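Ganley Household Words Collection: Data Card

Version 2

Summary

The Ganley Household Words Collection is a set of short written recollections about the everyday names people use for food, rooms, weather and small domestic tasks. It holds 2,000 entries in English, gathered by the Ganley Local Studies Library and prepared for release by the Ruddock Language Archive. The collection is intended for the study of regional vocabulary, for teaching, and for the use of local historians.

Contact for the collection: Hanane Abdelaziz, Records Editor, Ruddock Language Archive.

Contents of the release

entries.csv: the recollections, one to a row
places.csv: the list of place names and the district to which each belongs
headwords.csv: the agreed spelling of each word, with its variants
CHANGES.txt: alterations made between versions
LICENCE.txt: terms of use

All files are in UTF-8. Fields are separated by commas, and text containing a comma is enclosed in double quotation marks. Line breaks within a recollection have been replaced by a single space.

Fields in entries.csv

entry_id: a permanent number. Numbers belonging to withdrawn entries are not issued again.
headword: the word or phrase under discussion, in its agreed spelling.
as_written: the same word as the contributor spelt it.
meaning: a short definition supplied by the editor.
recollection: the contributor's own text.
district: one of 27 districts, or "unknown".
decade: the decade in which the contributor remembers first hearing the word. Left blank where none was given.
source: "card" for entries received on paper, "form" for entries received through the library website.

How the entries were gathered

Contributors were invited to write down a word used in their childhood home and to explain who used it and when. Printed cards were available at the library desk and at the Gillonine reading room. The website form asked the same questions in the same order. Collection closed in November, and cards received after that month have been kept for a later version.

The cards were typed out in full by archive staff. Spelling and punctuation in the recollection field have been left as they were. Where handwriting could not be read, the missing word is shown as [unclear]. A second member of staff compared 500 of the typed entries with the original cards, and corrections arising from that check are listed in CHANGES.txt.

Names of private persons have been removed and replaced by a relationship in square brackets, for example [aunt] or [neighbour]. House numbers and street names have been removed. The names of towns, villages and rivers remain.

Known limits

The collection does not represent all speakers in the area. Contributors chose to take part, and many were regular users of the library. The Tirko valley is thinly covered, and several of its villages have no entries. Words for bread, tea and rain are frequent; words connected with paid work are few, as the card asked only about the home.

The decade field depends on memory and should not be treated as evidence of the first use of a word. Definitions in the meaning field reflect the contributor's account and may differ from those in published dictionaries. Users who wish to compare spellings should work from as_written, as the headword field has been made uniform.

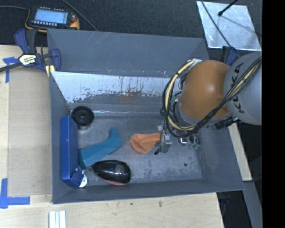 May the recollections be quoted in a school textbook or a local newspaper?

Quotation is permitted in both, provided that the entry number and the name of the collection are given and the contributor's wording is not altered.

Terms of use

The collection may be copied and adapted for research, teaching and private study. Adapted versions must carry a different title and state which version they were drawn from. Users must not attempt to identify contributors. Requests for commercial use should be made in writing to the Records Editor.

Suggested citation

Ganley Household Words Collection, version 2. Ruddock Language Archive.

Corrections and withdrawal

Contributors may ask for an entry to be amended or withdrawn at any time. Requests should give the entry number where it is known, or otherwise the word and the district. Withdrawn entries are removed from the next version, and holders of earlier copies are asked to delete them when the change is announced in CHANGES.txt.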